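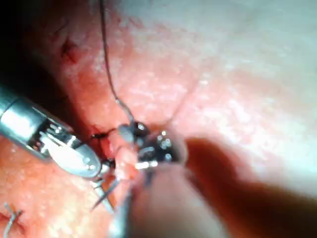 Wound closure talk, notes for me, not for the handout. Start with tension. Everyone wants to talk about knots first, knots come second. Edges should meet, not strangle. Ask the room who was taught "snug" and what they think it meant. Then to the slide – dark stitch across the slit, the tissue a bit raised and pinched, fine red streaks along the edge. Leave it up a while. Let them argue about whether they'd want it flatter. Then the needle, point heading down and to the left, jaws of the left instrument close above. Ask where they'd grab it next. Don't answer for them!!

Thread. Long tail vs short tail. Too long and you spend the afternoon fishing for the end, too short and you're starting over. My rule is cut it shorter than feels safe, Hoi-yan disagrees, she can say so in question time. Mention the Dobson course, 10 residents, everybody cut too long on day one.

Handling – grab the needle, not the thread. If you must hold the thread, hold the part your going to throw away. Say this twice.

Colin's bit on fatigue, two minutes MAX. He has his own slides. Check they open.

Practice pads: Rarkik ones tear at the edge, fine for beginers, annoying after that. Colour is too pale to see light thread, use dark. Katherine has the spares, room 203.

If running late skip history, skip the Trorirville story, go straight to tension again and finish on questions. Water. Clicker batteries. Thank Madhu for the room booking.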